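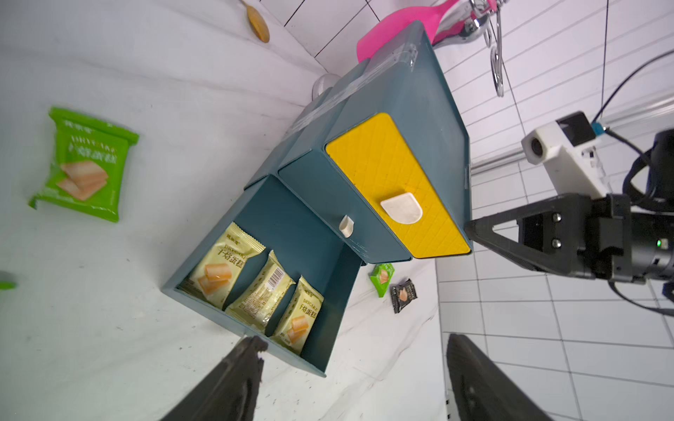
The teal cabinet: one drawer open with three packets in it, the arm at the yellow front.

Home | Fiction | Essays | Archive | Submit

Second Drawer

Posted 06/06/2026

E-mail this story | Print this story

The cabinet had three drawers. Procedure 23 named them yellow, middle and low, and Mỹ Phí, who had restocked cabinets of that type at Skinosgate for nine years, had never called them anything. She had opened them with her left hand while her right was already in the carton.

The arm used one hand for everything. It opened the drawer, let go, went to the packet, gripped, lifted, placed, let go, went back to the drawer and pushed. Firnness had leased it from Vivari in the winter, with two more on order. The contract specified 600 placements per shift at full rate. In April it reached 49.

Her new title was correction operator. She sat two meters from the counter with a pair of handles on a desk and a screen between them. When the arm stopped, a tone sounded and the handles went loose. She then had control. She moved the left handle or the right one, the arm followed, and when the task was done she pressed a pedal and gave it back. The system kept the correction. At night the corrections were used for training, and in the morning the arm stopped in different places.

The failures had codes. Code 4 was a missed handle. Code 7 was a packet gripped by the crimp, which held until it didn't. Code 11 was a drawer pushed shut on a packet standing above the rim. She had been given a laminated card with the codes on it and after the first week she turned it over and used the back for phone numbers.

The low drawer was the hardest. It took three packets of cake side by side, and the third had to go in at a slant and then be pressed flat. She corrected this eleven times on a Monday. Each time she did it the same way: corner in, small turn of the wrist, press.

"You're doing something before the press," said Ruxandra Bălan, who was the shift lead and read the logs. She had the trace up on her tablet, three colored lines over a time axis. "There's a pause. Point four of a second."

"I'm letting the air go over."

"What air?"

"In the packet. If you press right away the air is all on one side and it comes back up." Mỹ Phí took a packet from the carton and showed her. She tipped it, waited, and laid it down. "Then it stays."

Bălan wrote that on the tablet. There was a field for operator comments with a limit of 900 characters, and she used most of it. She asked whether there was anything else of that kind.

"I don't know," Mỹ Phí said. "I'd have to see it do it wrong."

This was entered as well.

By the end of the month the arm was pausing before the press. It did so on the low drawer, where it was useful, and also on the middle drawer, which held sugar sachets and had no need of it. A technician came from Vivari and spent a day at the station. He was polite and ate his lunch in his car. After his visit the pause was gone from the middle drawer. It was also shorter on the low one, and Code 11 came back for two days.

There had been four restockers on the shift. One had moved to receiving, and one had taken the severance and gone to work for Russo, which still filled its cabinets by hand and said so on the side of its vans. The third, who had trained Mỹ Phí, stayed on as correction operator for the night station. They met at the time clock. In the old arrangement they had stood at one counter and talked through the whole shift, mostly about their sons. Now each sat alone with a screen, and talking during a correction was logged as a distraction because the desk microphone picked it up. The microphone was there to listen for the tone.

Her wrists improved. She noticed it in the second month, opening a jar at home. For several winters she had worn a brace to sleep, and one night she forgot to put it on and woke up without pain. She didn't mention this at work. She thought it might be put in a report.

The rate went up. The tone sounded every few minutes, then less often, then not for most of an hour. She was not permitted to read. She watched the arm open the yellow drawer by its white handle and shut it again. It approached the handle from above, with the finger pointing down, and stopped just short, and went on. She had never shown it that. She looked through her own corrections and found none where she had stopped short of the handle. She asked Bălan where it came from.

Bălan looked too. It took her part of an afternoon. "Night station," she said. "He slows down there. Every time."

"He broke a handle once," Mỹ Phí said. "Years ago. They took it out of his pay."

"That's not in here."

"No."

Bălan held the stylus over the comment field and then closed the tablet. The slowdown cost a third of a second per drawer. Over a shift that was a number somebody would eventually find, and she said so.

"Will you take it out?"

"It isn't a fault. It has no code." Bălan looked at the counter, where the arm had gone back to the carton. "If they ask, I'll look at it."

On the Thursday the other two arms were delivered, in gray crates, with a letter. One correction operator would cover all three. The letter gave a start date and a form for stating a preference between days and nights. It was addressed to both of them, and each had a copy.

Mỹ Phí read hers at the desk during a stretch with no tone. Then the tone sounded. It was a Code 7, a green packet hanging from the gripper by its crimped edge. The handles went loose. She lowered it to the counter, released it, turned it, and took it again by the middle. She brought it over to the low drawer and set the corner in.

She waited for the air. She kept waiting somewhat longer than she needed to, a full second, then two, with the pedal under her foot and the timer running in the corner of the screen. Then she pressed the packet flat and gave the arm back.

E-mail this story | Print this story

Recent fiction
- The Weighbridge
- Notes for the Incoming Tenant
- Cold Store, Row Nine
- A Short Leave
- What the Meter Reader Wrote Down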